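Hilfeforum Branirik · Bereich Analoge Fotografie · Labor und Dunkelkammer

Farbstich und ungleichmäßige Dichte bei selbst entwickelten Mittelformat-Negativen

eingestellt am 27.08.2025 von Archivstelle Brurkerham

Sehr geehrte Mitglieder des Forums,

unsere Einrichtung betreibt ein kleines Fotolabor, in dem Farbnegativfilme im Format 120 nach dem Verfahren C-41 in Handentwicklung verarbeitet werden. Seit Anfang August treten bei einem Teil der Filme zwei Erscheinungen auf, für die wir bislang keine befriedigende Erklärung gefunden haben.

Erstens weisen die Negative einen Dichteunterschied zwischen Rand und Mitte auf. Der Randbereich ist auf beiden Längsseiten dichter und erscheint nach der Umkehrung entsprechend heller. Besonders deutlich wird dies bei Aufnahmen mit gleichmäßigem Himmel. Zweitens zeigen die Schatten nach dem Scan einen Stich in Richtung Cyan, der sich über die Graubalance nur teilweise korrigieren lässt, ohne dass die Lichter ins Rötliche kippen.

Zum Ablauf ist Folgendes festzuhalten. Verwendet wird eine Kunststoffdose mit Kippdeckel, die Temperierung erfolgt im Wasserbad bei 38 Grad. Die Entwicklungszeit richtet sich nach der Anleitung des Chemikaliensatzes. In der ersten halben Minute wird durchgehend gekippt, danach in regelmäßigen Abständen. Der Ansatz wird mit Leitungswasser hergestellt und in Faltenflaschen gelagert. Die Kameras wurden untereinander ausgetauscht, ein Einfluss des Aufnahmegeräts kann nach unserer Einschätzung ausgeschlossen werden. Auch Filme aus unterschiedlichen Chargen sind betroffen. 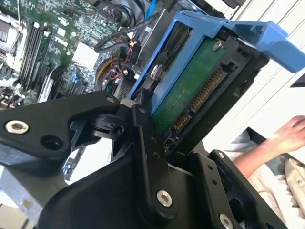

Die Digitalisierung erfolgt mit einem Flachbettscanner und Durchlichteinheit. Dateien werden ohne automatische Korrektur als 16-Bit-TIFF abgelegt. Da die Dichteunterschiede auch auf dem Leuchtpult mit bloßem Auge zu erkennen sind, gehen wir davon aus, dass der Scanner an der ersten Erscheinung nicht beteiligt ist. Bei der zweiten sind wir uns nicht sicher.

Wir bitten um Hinweise, ob die Ursache eher in der Bewegung, in der Temperatur oder in der Erschöpfung des Entwicklers zu suchen ist. Ferner wäre von Interesse, ob sich die bereits entwickelten Filme durch eine Nachbehandlung verbessern lassen. Es handelt sich um Auftragsarbeiten für eine Ortsdokumentation, eine Wiederholung der Aufnahmen ist nur zum Teil möglich.

Mit freundlichen Grüßen
Archivstelle Brurkerham

Fotolabor Takács

Sehr geehrte Damen und Herren,

die beschriebenen Erscheinungen sollten getrennt betrachtet werden.

Die höhere Dichte entlang beider Längsseiten ist bei Rollfilm in Kunststoffspiralen ein bekanntes Bild. Beim Kippen strömt der Entwickler durch die Zwischenräume der Spirale und wird an den Rändern schneller ausgetauscht als in der Filmmitte. Wird zu heftig oder stets in derselben Richtung bewegt, erhält der Rand mehr frische Lösung. Wir empfehlen, langsamer zu kippen und die Dose bei jedem Durchgang um etwa eine Vierteldrehung zu versetzen. Nach jedem Durchgang ist die Dose kurz aufzustoßen, damit sich Luftblasen lösen. Bitte prüfen Sie außerdem die Füllmenge. Steht die Lösung nur knapp über der Spirale, bildet sich beim Kippen Schaum, der zusätzliche Streifen verursachen kann.

Zur Temperatur: Maßgeblich ist der Wert in der Dose, nicht im Wasserbad. Eine kalte Dose entzieht dem eingefüllten Entwickler in den ersten Sekunden mehr Wärme, als häufig angenommen wird. Ein Vorbad mit Wasser von 38 Grad sollte daher zum festen Ablauf gehören. In unserem Labor dauert es 2 Minuten. Das verwendete Thermometer ist gegen ein zweites Gerät zu vergleichen.

Der Stich in den Schatten kann mehrere Ursachen haben. In Betracht kommen ein gealterter oder verunreinigter Entwickler, insbesondere durch eingeschlepptes Bleichfixierbad, sowie eine unzureichende Bleichung. Letztere lässt sich prüfen, indem ein betroffener Streifen erneut bei vorgeschriebener Temperatur in frisches Bleichfixierbad gegeben, anschließend gewässert und stabilisiert wird. Verbliebenes Silber wird auf diesem Weg entfernt. Der Vorgang kann bei Licht erfolgen. Wir raten dazu, mit einem entbehrlichen Streifen zu beginnen.

Die ungleichmäßige Dichte ist chemisch nicht rückgängig zu machen. Hier bleibt die Korrektur am Scan, zweckmäßigerweise mit einer Verlaufsmaske, die anhand einer gleichmäßigen Fläche angelegt wird.

Mit freundlichen Grüßen
Fotolabor Takács

Benutzerkonto 2830

Liegt am Leitungswasser. Bitte destilliertes Wasser verwenden, dann tritt das Problem nicht mehr auf.

Fotogruppe Starkden

Den Ausführungen des Fotolabors Takács schließen wir uns weitgehend an. Destilliertes Wasser ist für den Ansatz sicher nicht schädlich, Randdichten lassen sich damit nach unserer Erfahrung jedoch nicht beheben.

Ergänzend möchten wir auf die Lagerung hinweisen. Faltenflaschen sind für Farbentwickler nur bedingt geeignet, da der Kunststoff je nach Ausführung Sauerstoff durchlässt und sich die Falten schlecht reinigen lassen. Wir verwenden Braunglasflaschen, die randvoll gefüllt werden, und führen zu jeder Flasche ein Blatt mit Ansatzdatum und Zahl der verarbeiteten Filme. Von einem angesetzten Liter sollte nicht mehr verlangt werden, als die Anleitung vorsieht.

Hinsichtlich des Scans wäre zu prüfen, ob der unbelichtete Filmrand bei allen Streifen dieselbe Farbe aufweist. Weicht er bereits auf dem Leuchtpult ab, liegt der Fehler in der Verarbeitung. Ist er gleich, sollte zunächst die Umwandlung der Negative mit einem festen Profil wiederholt werden.

Fotogruppe Starkden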